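Progress report to the Hinetero Fund – scam awareness helpline, Zakosbridge
3 Apr 2021

Dear all,

Thank you, as ever, for your patience with us, and for the kind note that came with the second payment – it went up on the wall by the kettle. The helpline has now taken 257 calls since August, and the bulk of them are still about fake parcel texts, the sort that ask for a small "redelivery fee" and then want your card number. Gift card calls have slowed down a little.

We have held 16 of the 25 talks we promised you. The rest are booked, though two may have to move online. The Kamari leaflet has gone out to 3646 homes, and we are rewriting the page on passwords, which a good many readers found too long (so did we, once we read it aloud).

Spending is on track apart from printing, which ran over, and we would like to move a little from travel to cover it.

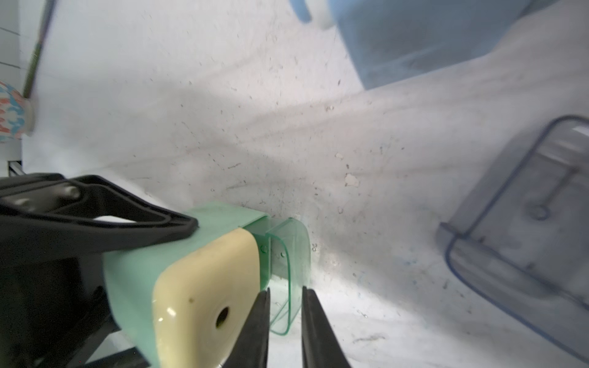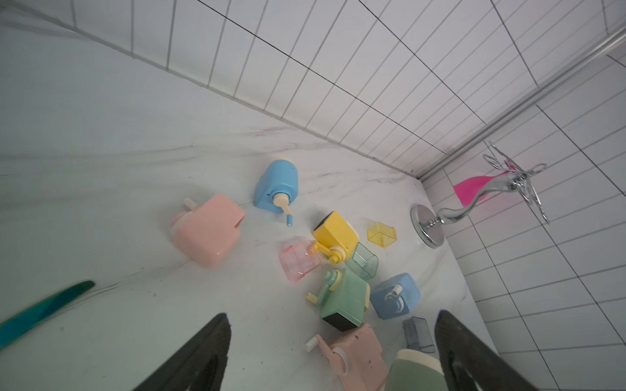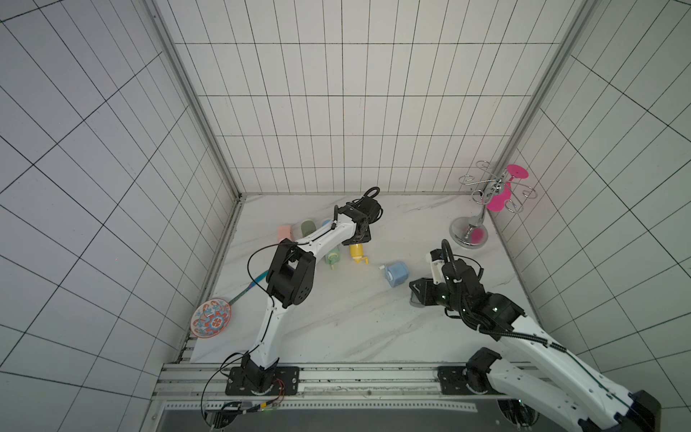
Niskanen writes that the leaflet ought to say much earlier on what to do in the first hour after you have given out your card details, and asks whether the bank's number could go on the front in larger type.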